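The Door Problem

A year of teaching a secondhand arm to let itself out of the room

I should say up front that I paid 200 dollars for the arm, and that I've since spent a good deal more than that on cables. It came out of a teaching lab that was closing down, two joints were stiff, and the seller threw in a bucket of screws (none of which fit). I named it Tudum after the noise it makes when it powers up, and carried it into the shared workshop on Plimley with the vague idea that it could fetch me things.

Fetching things means going through doors. So for the better part of a year, my hobby has been doors!

The trouble with practising on a real one is that you break it. In July I had the arm bolted to a trolley in front of the storeroom, feeling very pleased with myself, and it pushed when it should have pulled and took the handle clean off. The other members were kind about it. I bought the new handle, plus a box of doughnuts, and went home to learn simulation like I should have in the first place.

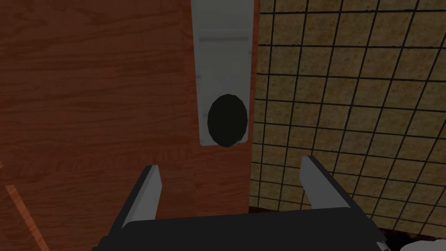 Simulation suits me because I can work on it in my pyjamas, with a cup of tea going cold beside the keyboard. I use a small hobby package called Eze, which is fussy about file names but otherwise a delight, and you build your world in it piece by piece. You can tell where my patience went. The grout between those tan tiles is as black as licorice, the wood is a flat orangey-brown texture pasted onto a slab, and the knob is a plain dark oval near the bottom of its grey plate. None of it would fool my neighbour, but it's plenty for working on the approach, with the fingers wide open and the knob above the gap between them. From there I tinker with the angle, run it again, swear a bit, and tinker some more.

My first proper batch was 500 tries, left running overnight while I slept like a baby. I came down in the morning and it had turned the knob 23 times. I was thrilled! I rang my sister, who asked what the other ones had done, and I had to admit that a fair few had simply punched the door.

Most of the fixing since has been dull stuff. I slowed the wrist down. I moved the starting position back a hair, then forward again when that made things worse. There's a fellow hobbyist on the Drernevmont message board who swears by rubber fingertips, so I've glued a pair onto the real arm and they smell dreadful, like a new bike tire.

The storeroom has its handle back, and I'm allowed near it again as long as I keep one hand on the stop button. Next job is getting the trolley to hold still.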